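I've had the new Phuthong record on repeat since it landed in July, mostly on the bus and mostly too loud. If you only know them from the Viltum remixes (I did, I'll admit it), this one's going to surprise you. It's slower, for a start. The opener sits at a crawl for nearly five minutes before the bassline even thinks about turning up, and when it does it's that lovely rubbery sound they used all over the Mesano EP, only warmer.

The track everyone's been sending me is "Utodero", and yes, all right, it's brilliant! There's a piano loop that sounds like it was recorded in a stairwell, and then the drums drop out completely for the last bit. I played it at our listening night and the chat stopped dead.
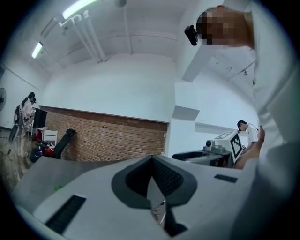
Ratree Sangkhawat reckons I've got it the wrong way round and the opener is the better tune by miles. Her view is that "Utodero" gives everything away in the first minute, and that the piano should have been held back until after the break. She also thinks the vinyl pressing is a bit flat at the top end, so she's sticking with the download.

I can't agree about the piano, but she may have a point on the vinyl. My copy is number 34 of 100 and the hi-hats on side B do sound a little dull next to the files. I tried it on Jirayu's deck as well and it was the same there – a shame when the sleeve is so nice.
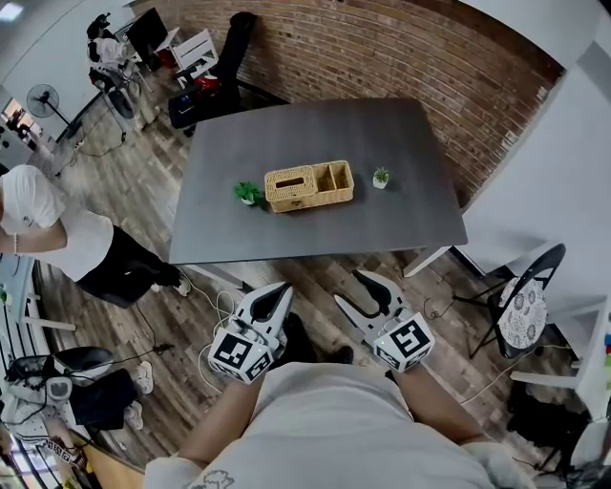 **Slow Decks Listening Club**

Side B is where I'd start if you're after something for late at night. Three long tracks that run into each other, hardly any vocals, and a closing one with what I think is a harmonium. Tiburcio Carrillo says it's a melodica through a tape delay. We've argued about it twice now.

Next month Kulap's picking, and she's promised us dub techno. Bring your own headphones if you want to hear the B-sides properly, and we start at 7.30pm.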